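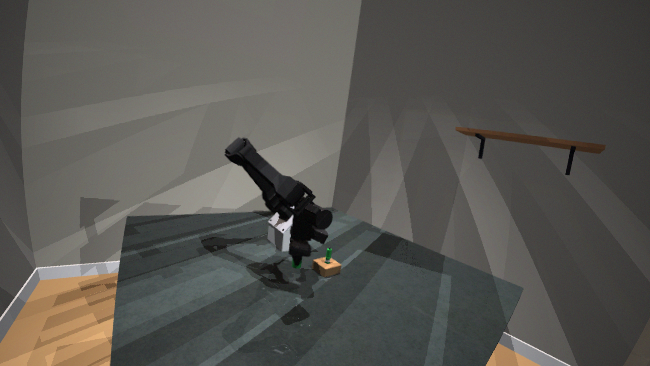 Final report, planning and control group
Virgil Coman, Ásdís Bach

1. What we were supposed to do

Write the software side of a tabletop pick and place, all in simulation. Arm, table, a few objects, a planner, a gripper controller. Code name in the repo is Grunuline, from an old folder name and we never changed it. Virgil did planning and the scene files, Ásdís did the controller and logging.

Original goal was six object types. We got three working end to end: the white block, the wooden block and the green bottle shape. Rest are in the repo, untested.

2. Setup

Simulator is Skellar (department install). Our stack on top is Python. Three processes: pose reader, planner, controller. They talk over a plain message queue. First version was one big loop and it was a mess to debug, so we split it up.

Poses come straight from the simulator, no camera perception. We know this is cheating a bit. See section 5.

3. Planner

RRT-Connect in joint space, then shortcut smoothing. The collision world is the table, both walls, the shelf and the objects. Forgot the shelf for the first two weeks. Paths went right through it and the planner reported success every time.

The hard case is the bottle standing on the wooden block. The approach has to come down close to vertical or the fingers clip the block. Fixed by adding a pregrasp pose above the object and a straight line segment down to it. If the straight segment fails IK we rotate the wrist and try again, max 9 tries, then give up and log it.

Also the white block. When it sits right next to the gripper start pose, the padding on the collision boxes overlaps and the planner says start state invalid. We shrank the padding to 6 mm. Works but there is less margin everywhere else now.

4. Controller and tests

Joint position control with velocity limits, plus a small state machine: pregrasp, descend, close, lift, place, retreat. Gripper close stops on a force threshold. Bottle needed a lower threshold than the blocks, so it's now set per object in the config.

Ran 1,467 episodes over two nights with randomized object positions. 346 failed. Most of the failures are planning timeouts near the table edge, then bottle tipped during close, then a leftover group we did not get to sort through. Logs are all in /runs, sorted by seed, so anybody can replay one.

Known bug: retreat sometimes starts before the gripper is fully open. Ásdís added a wait on finger position, but it was after the big run so the numbers above dont include it.

5. What we'd change

- Noise on the poses. Right now everything is exact and a real setup wont be.
- Planning time limit should depend on the scene, fixed limit was lazy.
- Write the replay tool FIRST. We wrote it in October and it would have saved us most of September.
- Lighting and shadows in the render make no difference to us, but they will to whoever adds a camera.

6. Who can use this

Repo has a readme and a run script. Start with the single block config, then teh stacked one. Config comments are mostly up to date. Ask Virgil about the scene files and Ásdís about anything in the controller folder.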